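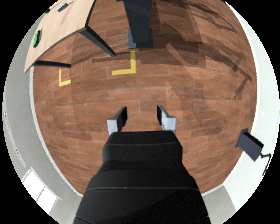

The Partington gripper fault was a failure of the two-finger gripper control in the Javero simulator, first reported by Selma Radonjić in March and described in full in a note of Feb 3, 2022. With this fault the gripper reported a closed and loaded state while its fingers were open. The virtual room used in the tests has a plank floor, a table with a few small objects on it and yellow L-shaped markings on the floor, and from the wrist view the fingers stand open with nothing between them. In the faulty runs the log for such a view could carry the entry "grasp confirmed". The name comes from the Partington test room, where the fault was reproduced for the first time.

Background

Javero is a simulation program used for training and checking the control software of mobile robot arms. The gripper model was supplied by the firm Stusis and has two fingers moved by one virtual motor. The state of the grasp is not read from the image. It is calculated from the motor current and from the distance between the fingers, and both values are sent to the controller in the same message.

Discovery

Radonjić was comparing the logs of 246 pick attempts with the recorded wrist views. In 11 of them the log said that an object was held, but the view showed an empty gap. At first the error was searched for in the camera model, as this part had been changed shortly before. Frans Van Leeuwen of Stusis later repeated the same attempts with the older camera model and the fault was still present.

Cause

The fault was found in the order of two messages. When the arm stopped suddenly near the floor, the distance message could be lost, and the controller then kept the last value it had received. If this last value came from an earlier closing movement, the grasp was calculated as valid. The error stayed until the next full opening command, for which the controller sometimes waited more than 2000 simulation steps.

A second weakness made the result worse. The controller had a time limit for old values, but the limit was given in seconds of real time and the simulator was running faster than real time. For this reason the limit was almost never reached during the tests.

Safety meaning

In simulation the fault caused only wrong statistics. On a physical arm with the same controller it was judged more serious, as the arm moves with a different speed and a different path when it believes that it carries a load. The Flisadari laboratory, which used the controller on one real arm, stopped the work with this arm for 84 days. No injury was reported there - the arm had been operated behind a fence during the whole period.

Correction

The corrected controller marks every finger distance with the simulation step in which it was measured. A value that is too old is refused, and the grasp state is then set to "unknown". In this state the arm may only hold its position or move slowly upwards. Van Leeuwen also proposed a comparison with the wrist view before each transport movement, but this was left as an option - it slowed down the long test series too much.

Logs made with the older version can still be read in Javero. They are shown with a warning, and their grasp entries are not included in the success rate.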